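Home › Features › Home Life › The Year I Stopped Throwing Out the Old Computer

The Year I Stopped Throwing Out the Old Computer

By Boyang Deng
September 20, 2025
Filed under: Home Life, Fix It, Lurnesgate, Money

My mother kept one vacuum cleaner for my whole childhood. It was the color of canned peas and it screamed like a teakettle, and every couple of years my father would lay it out on newspaper in the hallway and do something to its insides while we all stepped over him to get to the bathroom. I thought this was just what fathers did. Then I grew up, got my own apartment, and went through vacuums like they were paper towels.

I've been thinking about that pea-green thing a lot lately, mostly because of a desktop computer.

The computer lived under the desk in our spare room (I say spare room, I mean the room with the ironing board and the cat's second-favorite chair). It had been slow for ages. You'd turn it on, go make toast, eat the toast, come back, and it would still be thinking. In July it quit completely. Pressed the button, nothing. Pressed it again, harder, because that always helps! My wife, Wei, said it was time, and I agreed with her, and I got as far as the online store. I had a perfectly nice new one sitting in my cart for $478, and my finger was on the mouse when I noticed I was feeling a little sick about it.

It wasn't even the money, although $478 buys a lot of toast. It was that I had no idea what was wrong. It could have been something enormous or it could have been a cable. I was about to spend all that because I'd never once looked.

So I closed the laptop and went to find out whether anybody in Lurnesgate still fixes things.

When I moved here there was a shoe repair place, a TV repair place and a man who did nothing but lamps. The TV place is a nail salon now. The lamp man retired to be near his grandkids. The shoe guy is hanging on, bless him, and has added key cutting and dry cleaning drop-off and, for reasons I didn't ask about, honey. I brought him my brown boots while I was there and he quoted me $41 for new soles and heels, which made me gulp, until I remembered what the boots cost and that I like them better than most of my relatives.

He was the one who sent me to Jultwood Hall. They have a fix-it evening there twice a month in the big room behind the library, and I'd walked past the sign probably a hundred times thinking it was for people who already knew what they were doing. It really isn't. You sign in, you get a sticker, you put your sad toaster on a table and somebody comes over and is nice to you about it.

My first visit I took a lamp, because I was too scared to take the computer. I figured if I was going to look silly I'd rather do it with something that only had one wire. The woman who helped me had me take the plug apart myself, with her sitting on her hands (literally, she said it was the only way she could stop grabbing the screwdriver). It took us twenty minutes, mostly me dropping the same screw. When it lit up I made a noise that turned heads across the room.

After that I was hopeless. I fixed the lamp, the kitchen scale and the hinge on the bathroom cabinet. I glued a mug. I took apart the hair dryer and did not manage to put it back together, so that one goes in the other column. Wei bought me a set of tiny screwdrivers in a roll-up case made by a company called Rirneo, and I carried it around the house looking for victims.

And then I ran out of small stuff, and I started reading up on computers. I had pictured the inside of one as something like a watch, all of it impossible and all of it touching. What surprised me was how roomy they are. There's a big board, a box for the power, and a bunch of parts that plug in, and a lot of desktops will come open without much of a fight. You unplug it first, of course, and hold the power button down for a few seconds after, and touch bare metal before you touch anything you care about.

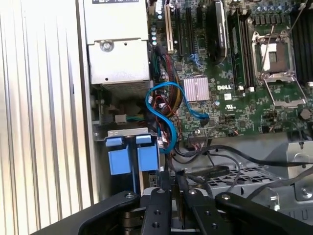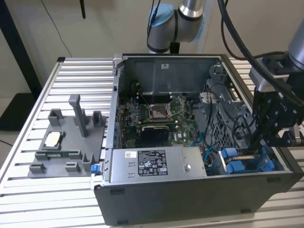
I still put it off for 2 more weeks. I vacuumed the spare room, which didn't need it. I made a label for the screws. When I finally got the side off ours there was so much cat hair packed in there that I could have knitted a second cat, and I spent the first hour with a soft paintbrush and a can of air out on the back steps, sneezing.

It didn't fix it, by the way. I know how these stories usually go. I cleaned it out, put it all back, pressed the button and got nothing again, and I had a good sulk. Then I hauled it over to Jultwood, where a retired phone engineer with a tester told me my power supply was dead. He said he'd seen 3 that month. I ordered a used one, and he stood next to me while I swapped it, and I only plugged one thing in wrong.

It runs. It's still slow! The toast routine hasn't changed much, and there's a faster drive on my birthday list, and Wei has pointed out that by the time I'm finished I may have spent a fair piece of what the new one cost. She could be right. I've decided not to add it up.

I did call my father to tell him, though. He listened to the whole thing, cat hair and all, and then he wanted to know if I'd kept the old screws. I had. They're in a jam jar on the windowsill. He asked about the vacuum next, meaning mine, the current one, which has been making a smell, and I told him I'd have it out on newspaper by the weekend.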